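Resetting the gripper offset in the Gerkik kitchen cell

Do this after any change of fingers, and again if the arm starts closing to one side of its target. The steps are the same in the simulator and on the Ivbridge bench.

1. Stop the running task and send the arm to its home pose.
2. Open the tool file and set all three offsets to zero.
3. Jog down over the reference block at 50 mm/s – slower for the last 22 mm.
4. Read the height, enter it as the Z offset and save.
5. Restart the controller. The old value stays loaded until you do.
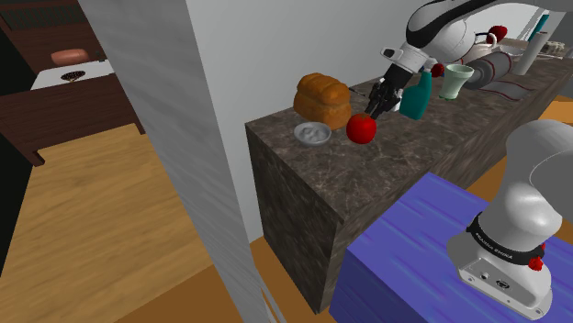 Test the new offset on one item before you run the full task. Pick something with clear space on the approach side. The tomato is a harder target, with the spray bottle standing right beside the gripper, so lower the speed and watch the fingers on that side. If they drift, go back to step 3.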